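News | Events | Kitchen | Swap Shelf | Contact

Stendside > Newsletter > August > Kitchen Corner

Where the Chopsticks Go

The shared kitchen at Stendside has one drawer that nobody in their right mind opens with any force. It holds the peeler, the other peeler, 2 corkscrews and every takeout chopstick to enter the building since we moved in. Myung-ja Ko emptied it this month and found 87 chopsticks, an odd number she has chosen to take personally.

Her proposal is a wire caddy with a handle, kept out in the open where people can see what they own. Chopsticks go in the caddy. Peelers may keep the drawer — they seem happy there.

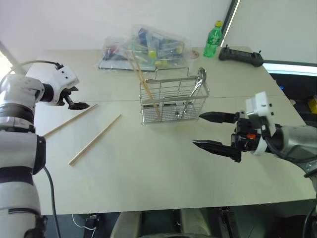

The wire caddy, with two chopsticks still on the table.

Anneliese Kröger has asked for it to be noted that she prefers a jar. It is noted. A jar tips over when you reach for the one at the back, and the caddy can be carried to the lunch table by its handle, so the jar may hold pens.

Please put chopsticks back in pairs if you can find one that matches. Splintered ones go in the trash. Spare peelers can be left on the swap shelf by the door until the end of August, after which Myung-ja will be making decisions.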